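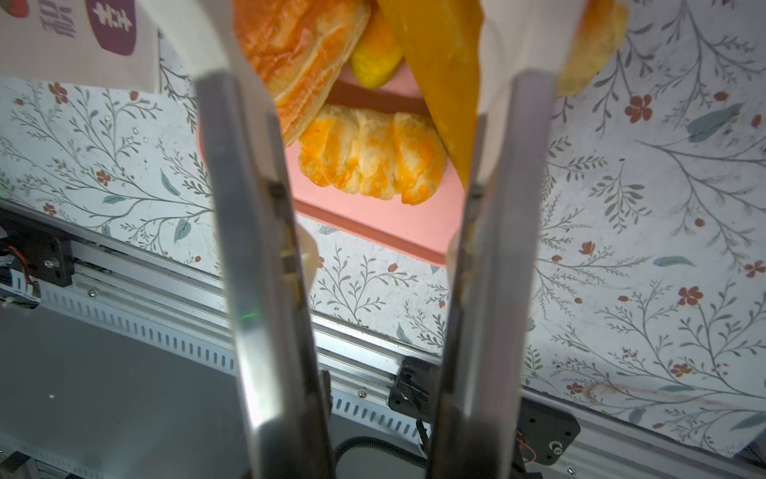
Can a robot serve breakfast? The Corham club says soon

I went to the Corham robotics club open evening on 4 Oct 2023 expecting to be sold something, and I was. The pitch this year is a pastry server. You ask for the twisted one on the pink tray, and a two-fingered gripper hands it to you without crushing it. Debora Negri, who leads the student team, calls it "the hardest easy job in the building."

Maybe so. A flaky crust is a mean test for metal fingers, even with gray pads on the inside, and I'll give the students credit for picking something that breaks. They also went with a flowered background for the tray, all vines and little red blossoms, where most teams would use plain white so the camera has an easy time of it.

My trouble is with the scoring. The club reports an 81 percent success rate, and when I asked what counts as success I got 2 answers. One student said the pastry has to leave the tray. Another said it has to reach the plate in one piece. Those are very different breakfasts. Loredana Cirillo, the faculty adviser, told me the rule would be written down before the Brimar Cup. I'd have written it down before the percentage.

There's also the matter of who sets the tray. A student lays the food out by hand before each run and spaces it nicely. Real bakery trays are a mess, and I'd like to see it try one.

The team has 6 members and wants more, especially anyone who can write code that somebody else can read. No experience needed. Sign-up sheets are at the front office through the end of October, and the next open evening will use the new scoring rule, if there is one.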